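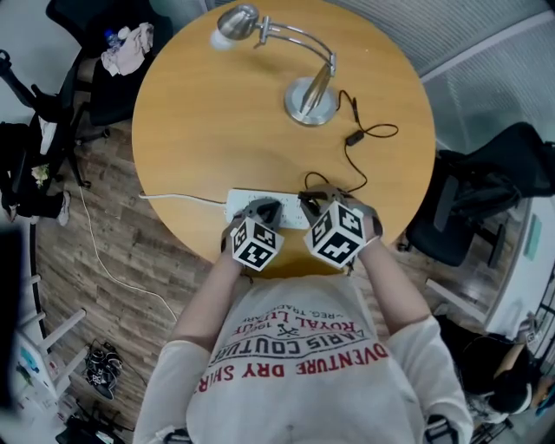 Hands and a white power strip at a round wooden table.

News > Science > Earth

Temham Hill Is Leaving Town, Slowly

March – By Valeriano Escobar

Print this story | E-mail this story

The hill behind Temham is heading for the river, and it has been at it for longer than there has been a Temham. A survey released this month by the Kivdale Ground Office found that the slope's eastern side crept 60 millimeters downhill over the past year, or a little more than two inches. At that pace it would lose a race to a fingernail, though not by an embarrassing margin.

The slope sits on a bed of old lake clay, left behind when the ice pulled out of the valley. Clay of this kind holds up well enough when dry. Soak it through a long winter and it turns into something closer to a greased tray, with a hillside on top.

Residents had their suspicions. Fence posts on Hafstein Road have leaned east for as long as anyone has been painting them, and the road itself has a dip that the town has filled in four times. The dip has come back four times.

"People ask me if the hill is moving, and I tell them all hills are moving," said Gunnlaugur Stougaard, the geologist who led the survey. "Then they ask about their garage, and the conversation gets longer."

Stougaard's crew set steel pins along 340 yards of the slope and measured them again after a full year. Most had shifted by less than the width of a pencil. The pins above Hafstein Road did the real traveling, and two of them went in slightly different directions, a sign that the ground there is moving as more than one block.

A sudden slide is considered unlikely. The clay layer tilts only gently, and the toe of the slope rests against a shelf of hard sandstone that has shown no interest in going anywhere. The report does warn that a very wet spring could speed things up, and it recommends new drains at the top of the hill before next winter.

Temham, population 2,855, has mixed feelings about paying for them. The drains were first proposed after an earlier survey, which found much the same thing and was filed in the basement of the town hall. The town hall is on Hafstein Road.

The Ekis Bridge, downstream, is not affected. Neither is the school, which was built on the sandstone by people who either knew what they were doing or got the cheaper lot.

As for when the hill will reach the river, Stougaard declined to give a date. The nearest bank is 100 yards from the foot of the slope, and the sandstone is in the way.

The town will take up the drains again at its April meeting.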